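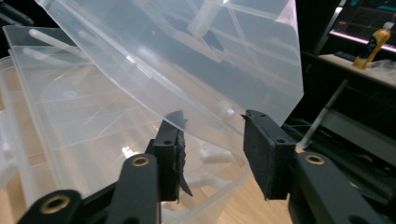 Keeping Dry Food Dry: A Study of Storage in Shared Student Kitchens

Project report, second-year module in Household and Consumer Studies

1. Background

The project began with a complaint on our corridor. Several people had thrown away flour, rice and breakfast cereal during the spring term, some of it stale and some of it with small beetles in it. The accommodation office sent round a leaflet telling residents to use sealed containers. The leaflet didn't say which kind, or how long food could be expected to last in them.

I wanted to find out two things. The first was how students in shared kitchens keep their dry food, and why they do it that way. The second was whether the type of container makes a measurable difference to how quickly crisp food goes soft in a kitchen where four or more people are cooking, boiling kettles and drying washing.

Most advice on food storage is written for family homes with a larder or a full set of cupboards. A shared student kitchen is different. Each person usually has one cupboard or half of one, the room is steamy in the evenings, and people move out every summer and don't want to own much.

2. Method

The project had a survey and a storage test.

The survey was a paper form left in the kitchens of two halls, Ovach and Trorkis. Ovach is the older building, with gas hobs and windows that open. Trorkis was built later and has electric hobs, an extractor fan and windows that only tilt. The form asked what dry foods people kept, what they kept them in, how often they threw dry food away and what they thought had gone wrong with it. A total of 245 forms came back that could be used. Forms with only the first page filled in were left out.

The storage test was done in one kitchen at Trorkis. I used plain cream crackers because they pick up water from the air quickly and it's easy to tell when they have gone soft. Crackers from the same batch were divided between four kinds of storage:

Original packet, folded over and held with a clothes peg
Zip-top food bag, air pressed out by hand
Plastic tub with a push-on lid, Veloso brand
Glass jar with a rubber seal and wire clip, Herkano brand

Each sample was weighed on a digital kitchen scale at the start and then every morning before breakfast. A rise in weight was taken to mean that the crackers had absorbed water. The samples stood together on the same shelf, away from the hob and the window. All of them were opened once a day for the weighing, which also stood in for normal use. The test ran for 23 days.

At the end I also did a simple snap test, breaking crackers by hand and noting whether they broke cleanly or bent first. This isn't a scientific measure, but it is closer to what people care about when they decide whether to eat something.

3. Survey results

Original packets were by far the most common way of storing dry food in both halls. Many people folded the packet and put something on top of it. Pegs, elastic bands and hair ties were all mentioned. Tubs came second, though a large share of these were takeaway tubs that had been washed and kept. Glass jars were rare and mostly used for coffee or spices.

The reasons people gave for staying with packets were mostly practical. Cooking instructions and dates are printed on them. They get smaller as the food is used, so they take up less of a small cupboard. A few people wrote that containers tend to go missing in a shared kitchen, or come back without the lid.

Lids came up more than I had expected. There was no question about them on the form, but people wrote about them in the space for comments. The usual problem was a cupboard with plenty of tubs and very few lids that fitted. Others said their lids had warped in the dishwasher, or had cracked at the corners. One respondent at Ovach wrote that they had covered a good tub with cling film since September – the lid had melted on the hob.

The foods most often thrown away were bread products, cereal and flour. Rice and pasta were hardly ever thrown away, even by people who kept them in open packets. When asked what had gone wrong, people in Trorkis mostly wrote "soft" or "stale". People in Ovach were more likely to mention insects. The age of the building may have something to do with this, but the survey can't show it.

4. Storage test results

The crackers in the folded packet gained weight fastest. The rise was steepest over the first 7 days and then slowed down, presumably as the crackers came closer to the dampness of the room. By the end of the first week they already tasted soft.

The zip-top bag did better at first. For several days its weight hardly changed. After that it began to climb, and when I looked closely the zip had crumbs in it and was no longer closing along its full length. I left the crumbs in place, as I think most people would.

The Veloso tub and the Herkano jar were close to each other for most of the test. The jar gained the least weight overall. The tub gained slightly more, and most of the difference came after a Friday when I found the lid had been pushed down on three sides only. It had probably been like that since the previous morning. Once it was closed properly the weight went back to rising slowly.

In the snap test, crackers from the jar and the tub both broke cleanly. Those from the bag broke with a slight bend. Those from the packet bent first and then tore.

5. Discussion

The test agrees with the leaflet on the main point. A sealed container keeps crisp food crisp for longer than a folded packet. The gap between the packet and everything else was much larger than the gap between the glass jar and the plastic tub. For a student deciding what to buy, the more expensive jar didn't give enough extra benefit over three weeks to make up for its weight, its price and the risk of breaking it.

How well the container is closed matters a great deal. The bag with crumbs in the zip and the tub with one side up both lost much of their advantage. A clip or a screw top makes it more obvious when a container is open. With a push-on lid it is easy to think that it's shut when one corner is still raised, especially on larger tubs where the lid bends a little. Running a thumb along all four sides takes a couple of seconds and would have prevented the problem in my test.

Moisture and insects are separate problems and the leaflet treats them as one. Flour in a paper bag may not seem stale at all and still be open to beetles. Cereal in a folded inner bag may be free of insects and unpleasant to eat. Rice and pasta seem to manage well in their packets as far as dampness is concerned, and someone with only two or three containers should use them for flour, cereal and biscuits first.

I also worked out what replacing the food would cost. Using the amounts written on the forms and the prices in the nearest supermarket, the dry food thrown away by all respondents in one term came to £1,586. This figure depends on people's memories and should be read with care. Several people clearly guessed, and a few may have included fresh bread.

6. Limitations

The storage test used one sample of each kind in one kitchen, and there was no instrument for measuring humidity. The scale reads to the nearest gram, so small changes on a single day can't be trusted, and only the general direction over several days was used. Opening every container exactly once a day is tidier than real life. A cereal tub might be opened twice each morning, and a bag of flour might not be touched for a month.

The survey forms were filled in by people who chose to fill them in. Those who are most annoyed about wasted food may be over-represented. The two halls also differ in more than one way, so differences between them can't be put down to the hobs, the windows or anything else in particular.

If I did the project again I would repeat the test at Ovach at the same time, use two samples of each kind, and add a question about lids to the form.

7. Recommendations for the accommodation office

The leaflet should name the foods that benefit most from a sealed container – flour, cereal, crackers and biscuits – and say that rice and dried pasta can stay in the packet if space is short.

It should suggest cutting out the cooking instructions and the date and putting them inside the container or taping them to it. Losing this information was one of the main reasons people gave for not using tubs.

Residents could be told to buy tubs of one make and size, so that the lids are interchangeable. The end-of-year collection point already takes pans and plates. It could take tubs as well, provided that each one is handed in with its lid on.

Shelves directly above kettles should not be used for dry food. Two kitchens in Trorkis have a food cupboard in this position, and moving the kettle to the other worktop would cost nothing.

Appendix A: Survey form (two pages)
Appendix B: Daily weights for the four samples
Appendix C: Price list used for the cost estimate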